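# Inside the old tower

I've been wanting to open up one of these old desktop towers for ages, and when Kenneth Tennant offered me one from the Olham clear-out I said yes before he'd finished the sentence! I grew up on laptops, so all of this is pretty new to me. Click through, enjoy the cables, and tell me what I've gotten wrong.

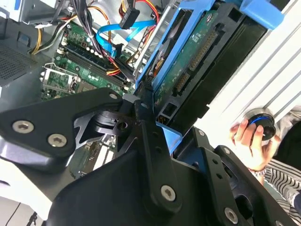

My favorite part of any computer is still the hard drive. I love that you can stand one on its side in a bright blue plastic cage and it just sits there with its green board showing. Gijs Bosman has kept 19 old drives in a shoebox and I used to tease him about it, but now I kind of get it.

The motherboard is where I slow way down. It looks like a little city to me (yes, everyone says that, I don't care).
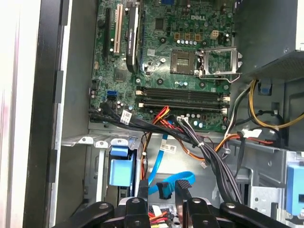

*DELL printed right on the board, and the empty CPU socket with its bracket flipped up.*

Fiona Halliday wrote to warn me about those sockets. She bent 2 contacts on hers back in November and she's still mad about it, so I keep my fingers well away and I'd suggest you do the same.
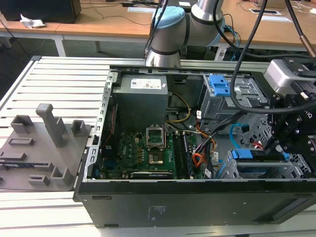 I really like working with a tower on its side, by the way. You get the power supply, the board and the drive bays all laid out like a map, and you can follow a wire from one end to the other without a flashlight in your teeth. Still takes me forever, though!

And then there's the cable spaghetti.

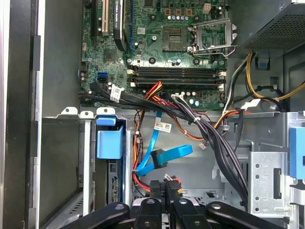

*Blue SATA cable, black bundle with white zip ties, and four memory slots with nothing in them.*

More to come once I find my good screwdriver. I think Finlay Crichton has it.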